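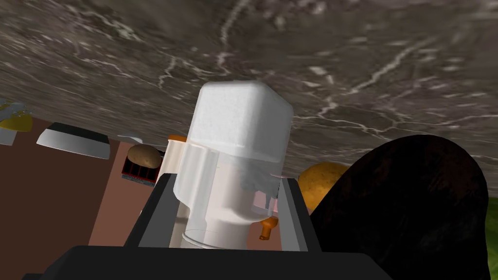
Rowena Layug had her laptop open before I'd even sat down. "You want to see the messy one or the very messy one?" she asked, and I said the very messy one, obviously.

She runs the simulation side at Brillwood, and the thing she wanted to show me is called Skanda. It's a pack of ready-made virtual kitchens, sold by subscription, for people who are teaching robots to pick things up and put them down again. You load a kitchen, you drop in a two-armed robot, and you let it try. If it knocks the teapot off the counter, you press a key and the teapot's back (I'd like one of those for my own kitchen, please).

I've been using the trial for a month, on and off, mostly late in the evening, so I came to Prirstead with a list of gripes. Rowena took them pretty well.

My first one was the clutter. In my first week I couldn't get a clean run at anything, there was always a bowl or a roll of paper in the way. "Good," she said. "That's what people's counters look like. We had a tidy version early on and customers loved it for a day, and then they took their robot to a real kitchen and it froze up." She told me the pack ships with 17 layouts, and that every one of them can be reshuffled with a single setting. The food moves, the dishes move, and you can lock anything you want left alone.
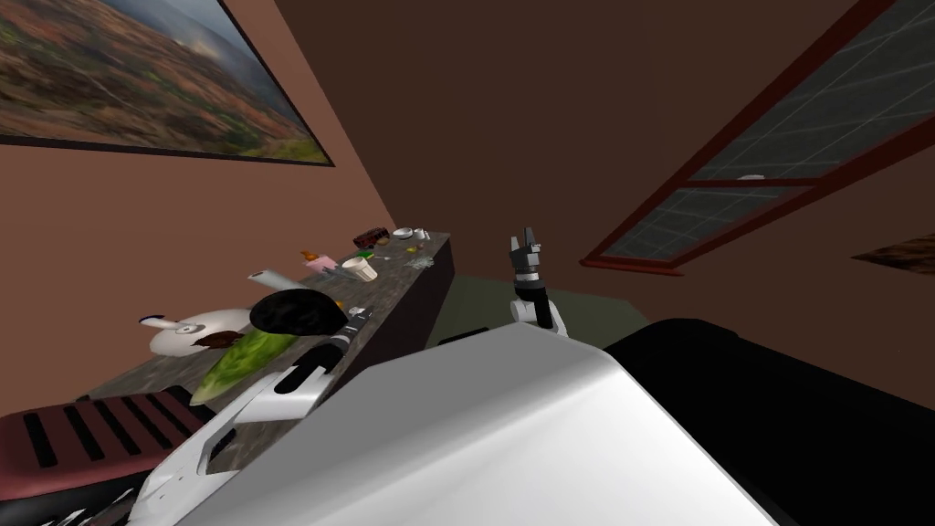
*The counter in Skanda, with both of the robot's arms in view.*

I asked who decides what goes on the counter, and she laughed. That would be Normunds Lapiņa, who did most of the modeling and apparently has strong feelings about vegetables. "He spent four days on one head of lettuce," Rowena said. "I told him a gripper doesn't care. He said the camera does, and he was right, so now I have to hear about it."

The camera business is the part I liked best, I have to say. You can ride along on the robot's wrist or sit back behind the shoulders, and you can switch in the middle of a run. The wrist view made me a bit seasick at first - everything leans, and the object you're going for fills up your screen - but it taught me more about why my grabs were failing than any log file did. I'd been coming in too low, every time! Rowena says the support desk hears that a lot. "People watch from the back and think they've got it. Then they look from the wrist and go, oh."

Gripe number two was setup. It took me 13 tries to get my own arm model to load, and the guide skips a step with the joint names. Rowena winced at that one and wrote it down. She says a new guide is coming in September, with the joint names on page one, and that Deividas Raudsepp will walk new customers through it on a call if they ask. I did ask, later, and he did. We were done before my coffee got cold.

Then there's the price. She wouldn't let me print the studio rate, which depends on how many machines you've got going, but the single-seat plan is 100 a month and you can stop whenever you like. I told her that's a lot for somebody working alone. "It is," she said. "Get the trial, use it hard, and cancel if you're not in it every week. I'd tell my sister the same."

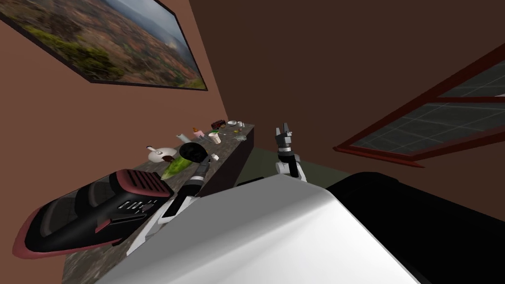 Piret Tamošiūnaitė wrote to me after I mentioned the trial in my newsletter, and she's less sold than I am. She said the rigid stuff, cups and boxes and so on, behaves the way she'd expect, but that soft items are still too stiff to train on, and she ended up building her own dish towel from scratch. She'd also like a way to share a saved layout with a teammate without exporting the whole kitchen.

I put both points to Rowena. Sharing is on the list, she said, and it's close. Soft objects are harder. "I could give you a date, and then you'd quote it back to me. We've got a version that folds nicely and runs slow, and one that runs fast and folds like cardboard. I'm not shipping either."

Before I left I had one more go on her machine, with the settings turned up as messy as they get. I went for a cup and came away with a bowl. Rowena reset the kitchen and slid the laptop back over to me.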